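Section 4. Preparing the Folding Table and Handling Small Cloths 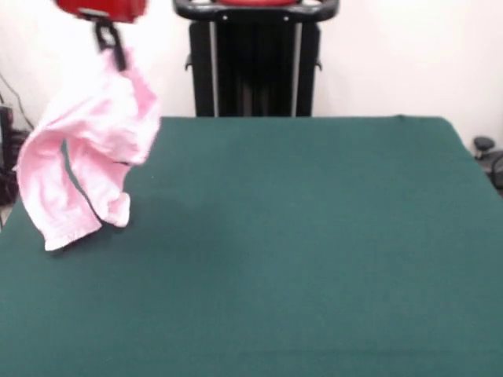 This section applies to all staff assigned to the linen room at the Skarkley building. It covers the dressing of the folding table, the handling of small cloths from the sorting bin to the finished stack, and the care of the table cover at the end of a shift. A fitted cover in a dark, plain color is required on every folding table, and its surface is to be kept clear until work begins. A pale item such as the pink cloth held over the green cover stands out clearly against it, folds and all, and a corner that has turned under is easier to find before the cloth is laid down. Staff should read the whole section once before starting the steps in 4.2.

4.1 Items Required

Table cover, dark green, felt type, stock item 119
Cover clips, 12 per table
Lint roller and soft brush
Folding board for small cloths
Stack trays, one for each cloth size
Linen record sheet

Covers and clips are issued from the Fundgate store. Requests for replacements are to be sent to Pilar Godoy before noon. Requests received after noon are filled the following morning.

Note: Covers supplied by Van Dijk before November have a narrower hem. They may remain in use, but the clips must be placed closer to the corners.

4.2 Dressing the Table

1. Clear the table and wipe the bare top with a dry cloth. If the top has been washed, allow it to dry fully.

2. Unroll the cover from the back of the table toward the front, matte side up.

3. Draw the cover over the back edge so that it hangs evenly. The line along the back should be straight when viewed from the front.

4. Smooth the cover by hand from the center outward. Do not pull on the corners to remove a wrinkle. Lift the nearest edge, let the fabric settle, and smooth it again.

5. Attach the clips under the table edge, beginning at the back. No clip may project above the working surface.

6. Go over the surface with the lint roller. Use the brush along the back edge, where lint collects.

7. Check the cover for pins, loose threads, and crumbs of soap or starch.

Caution: Do not iron or steam any item on the felt-type cover. Heat flattens the surface and may transfer color to light fabrics. Pressing is done only at the station described in Section 6.

4.3 Opening Out a Small Cloth

Small cloths generally come out of the bin crumpled and doubled over. They must be opened fully before they are folded. A cloth that is folded while a layer is still caught inside will not stack flat and will be returned at inspection.

1. Take one cloth at a time from the bin. Hold it clear of the table and let the lower edge drop.

2. Find a corner. If none is showing, turn the cloth slowly until a hanging flap can be followed to its end.

3. Take an adjoining corner in the other hand and give the cloth one short shake. Do not snap it.

4. Lower the cloth onto the table with the hemmed side down, bottom edge first.

5. Smooth it from the center outward with the flat of the hand.

6. Look over both sides for stains, pulled threads, and open hems. Set damaged cloths in the repair tray and enter them on the record sheet under code R.

Note: Pink and other light cloths are to be finished before dark ones. When changing from dark cloths to light, repeat step 6 of 4.2.

Caution: A cloth that feels damp must not be folded. Return it to the drying rack and record the time.

4.4 Folding and Stacking

1. Place the folding board on the left half of the opened cloth, with its edge along the center line.

2. Bring the right half over the board and align the corners. Slide the board out toward you.

3. Turn the cloth so that the fold is at the left. Fold the top edge down to meet the bottom edge.

4. Press the fold lightly with the forearm. Do not use the edge of the board to crease it.

5. Place the cloth in the tray for its size with the closed fold facing out.

A full tray holds 12 cloths. Trays are not to be filled above the rim, and sizes are not to be mixed in one tray. Full trays go to the Cistness shelves, lower rows first. The shelves have a combined capacity of 200 cloths. If the shelves are full, leave the trays on the cart and notify the shift lead.

4.5 Inspection

The shift lead inspects one tray from each table before the trays are shelved. Cloths are checked for even edges, trapped layers, and lint. If a cloth is returned, the whole tray is opened and refolded.

Santino Barrientos is the shift lead for mornings and Wondimu Hadgu for evenings. Questions on the grading of stains should be put to either of them before a cloth is discarded. Cloths marked for disposal are kept in the gray bag until the lead has signed the record sheet.

4.6 Care of the Table Cover

1. At the end of the shift, remove all trays, boards, and tools from the table.

2. Brush the cover in one direction, back to front, and then use the lint roller.

3. Blot any wet spot with a white towel. Do not rub.

4. Leave the cover in place overnight if it is clean and dry. If it is soiled, remove the clips, roll the cover with the matte side in, and tag it with the table number.

5. Return all clips to the box and confirm the count on the sheet.

Caution: Covers must not be folded for storage. A hard crease does not come out and will show through thin cloths laid over it.

Soiled covers are washed cold, separately from table linen, and dried flat. A cover with a worn patch in the working area is to be withdrawn and replaced. Use form 189 for this purpose and have it countersigned by Maximiliano Troncoso.

For the pressing station, see Section 6. For bed linen and other large pieces, which require two persons, see Section 5.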